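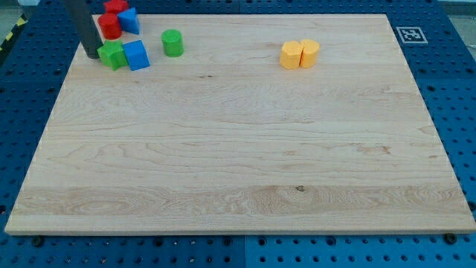 What is in the Vernbridge word list?

It holds 1,030 words and short phrases that people in and around Vernbridge use at home, at the market and on the river, each with a plain meaning, a rough guide to how it sounds, and a sentence showing it in use.

Vernbridge Word List, data card
Version of July 19, 2018

Background

The list started as a shoebox of index cards and grew into one flat text file, and I'm so glad it did! Local words get lost fast once the people who say them move away, and a lot of these had never been written down anywhere (I checked every old school primer and parish newsletter I could get hold of). If you like words at all, open the file and scroll. You'll lose an afternoon.

Where the words come from

Entries were gathered in three places: Vernbridge itself, the farms toward Laken, and the old mill houses at Foley. Foley is the smallest part and my favorite, with 339 entries, and a good share of them are for kinds of mud. The Masley notebooks, a set of 17 handwritten books kept by a family of grocers, gave us most of the food words and nearly all of the insults.

What's in the file

words.txt, one entry per line, tabs between fields, UTF-8.

word: the spelling used most often in our sources
sound: a respelling in ordinary letters, with the stressed part in capitals
meaning: one line, sometimes two
sample: a sentence as somebody said or wrote it
place: V, L or F
source: talk, notebook or print

An entry looks like this:

slommock, SLOM-uck, to walk in boots that are too big, "He came slommocking up the lane," F, talk

The commas are only there for reading. The real file has tabs.

Known gaps

Spelling is a mess in places, and I've left it that way where two sources disagree. Fishing words are thin. Laken has hardly any children's games yet, though I know they're out there. Over 12 entries have a question mark in the meaning field, so please treat those as guesses.

Using it

You're free to copy, print, sort and argue with the list. Keep the source field if you pass it on. It has worked nicely for crosswords, and it would make a lovely start for a spelling checker that doesn't choke on "slommock."

Adding words

Send one line per word in the same order as above. Leave blank anything you don't know. New entries go in each April, and corrections go in whenever they arrive.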